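Two grippers, one drawer

February 27, 2022

I spent most of the weekend swapping hands on the robot. I have two sets right now, the Varex parallel jaws that came with the arms and a pair of soft three-finger ones from Okik. I wanted to know which to leave on for the cabinet task before I start recording in bulk.

The task is short. Open the drawer by its knob, pick up the apple from the table, put it in the drawer, push the drawer shut. I ran it 50 times with each set, same controller settings, same starting pose.

The Varex jaws are better on the knob. It's small, and flat pads close on it squarely even when the wrist comes in a few degrees off. They are worse on the apple. I had the grip force at 30 percent and it still rolled out of the jaws when contact was high on the fruit. Going lower made it slip on the lift.

The Okik fingers almost never dropped the apple. On the knob they were a pain. The fingertips fold back when they pull, so the drawer comes open in jerks, and a few times they let go halfway. They also add 158 grams per side, and I had to redo the gravity compensation in Beraron before the arms would hold still.

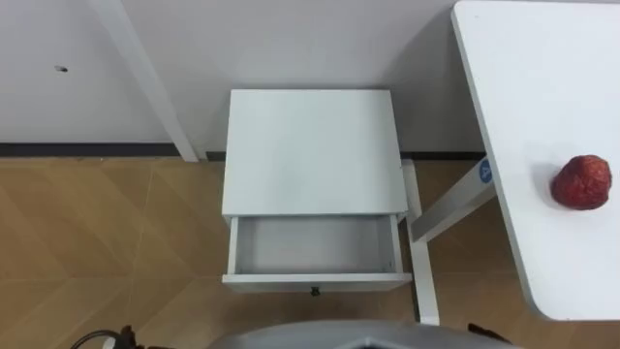 Photo: head camera, own work

I kept the head camera where it's been since September. From up there I get the whole inside of the drawer when it's open, and the knob is still visible on the front. The apple sits far to the right of the view, and I may turn the head a little for the next round.

For now the Varex jaws are back on, with thin silicone pads glued over the metal. I'll run the same 50 again when the glue has set.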